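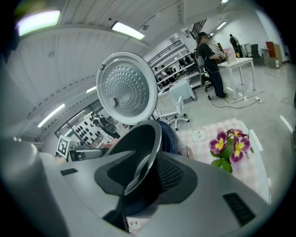
*Inner lid of the rice cooker, underside.*

# Restitution order after a plea: how is "replacement value" figured?

**plindetti_clerk**

Posting for input on a small restitution matter. Defendant pleaded to misdemeanor criminal mischief after a dispute in a shared kitchen. The plea form says restitution "to be determined." The complainant, Anitha Fernandes, has filed a claim for $3,788. It covers a countertop, a rice cooker, a wall cabinet, and lost wages. The defendant, Trygve Lindholm, accepts the countertop and disputes the rest.

Hearing is in March. The statement of loss has one estimate attached, from Gerkik, for the counter and cabinet together. The cooker is listed at $271 with no receipt. Questions:

1. Does the court use new price or depreciated value?
2. Are wages for attending the arraignment recoverable?
3. Who carries the burden on each line?

**marar7**

State?

**plindetti_clerk**

I'd prefer to leave it out. The statute says "actual pecuniary loss resulting from the offense." No definition of pecuniary loss in the same chapter.

**oldbailbond**

With that wording:

1. Usually fair market value at the time of the loss. Replacement cost comes in when market value can't be shown or plainly falls short. Used kitchen appliances have almost no market, so judges go either way.
2. Depends on whether your appellate courts read "resulting from" to cover attendance. Mine doesn't.
3. The State, by a preponderance. If the defendant claims an offset, such as an insurance payment, that part is on him.

**stet_and_stay**

Disagree with oldbailbond on 1. For household goods in daily use, replacement cost is the better starting point. The owner has to buy another one. Market value for a used cooker at a yard sale is a few dollars and doesn't make anyone whole.

**oldbailbond**

Restitution isn't a warranty. If the cooker was several years old, a new one at full price puts her ahead of where she was. The defense will ask the age in the first minute and the prosecutor needs an answer.

**stet_and_stay**

Ask the age, fine. Age goes to the amount. It doesn't choose the measure. You're treating a valuation fact as a rule of law.

**oldbailbond**

I'm treating the statute's word "actual" as meaning something.

**marar7**

Both of you are skipping the plea. What count did he plead to, and what property does it name? If the charging document lists only the countertop, the cooker and cabinet may be out altogether unless he agreed to pay on uncharged loss. Check the plea colloquy too, since the form is often vaguer than what was said on the record.

**plindetti_clerk**

Pulled it. The count reads "countertop and other kitchen property of another." Colloquy has the judge asking whether he understands he may owe restitution "for the damage that night." He said yes. Nothing itemized.

**marar7**

Then the cooker is probably in, if she can tie it to that night. The cabinet too. "Other kitchen property" does the work. Wages are not damage in any ordinary reading.

**stet_and_stay**

Agree on wages under that colloquy.

**quiet_docket**

Practical points from the defense side.

- Serve the objection early. Our local rule gives 14 days from the statement of loss. Miss it and some judges treat the figure as admitted.
- Ask that the Gerkik estimate be split by item. A lump figure for two items is hard to test, and he contests only one of them.
- Find out if her renter's policy paid anything. A payment doesn't always reduce the order, but it may change who receives the money.
- Request an ability-to-pay finding if your statute has one. It normally affects the schedule and leaves the total alone.

**plindetti_clerk**

Our window is 7 days, counted from service. Objection went in on day five. I've asked for the split estimate. Insurance unknown; the complainant mentioned a carrier called Pernix in her statement but attached no letter.

**oldbailbond**

Subpoena the claim file or ask the prosecutor to get it. Don't argue offset without paper.

**quiet_docket**

Ask the prosecutor first. A subpoena to a carrier takes longer than you have.

**plindetti_clerk**

Request sent at 4:40 p.m. Will update when the prosecutor answers. Still looking for any case on used appliances under the "actual pecuniary loss" wording if someone has one.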